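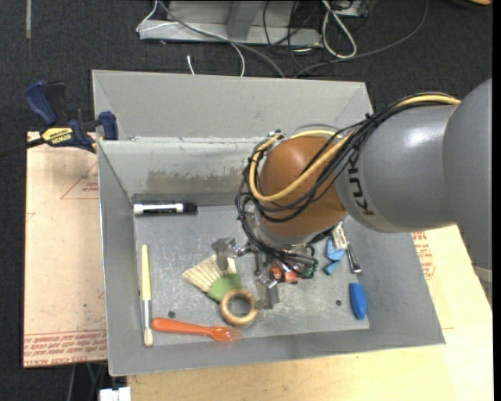
Can a machine clear out the odds-and-ends drawer yet?

Every August I get a letter or two asking whether it's worth waiting for a robot to do the tidying, and I do understand the temptation! My own feeling, after a good deal of reading and one very long Sunday with the kitchen drawer tipped out on the table, is that you'd best carry on by hand for now. A machine can lift the same box 3000 times without a grumble, but a brush, a plastic fork and a marker pen all want picking up differently, and that's where things slow down.

Still, what makes a muddle easier for a machine makes it easier for you and me as well, so do try these.

Tip everything into something wide and shallow with sides, so nothing rolls off. If it slides about, clamp it to the bench.

Spread things out before you sort. Flat, thin bits are the hardest to get hold of (fingers or grippers, it's all the same), so slide them up against the side and lift from there.

Take paintbrushes by the handle and never stand them on their bristles.

Set a timer for 30 minutes and stop when it rings. Theophilus Sarpong wrote in from Clamwood to say he manages his whole shed that way, in two goes, with a pot of tea in between.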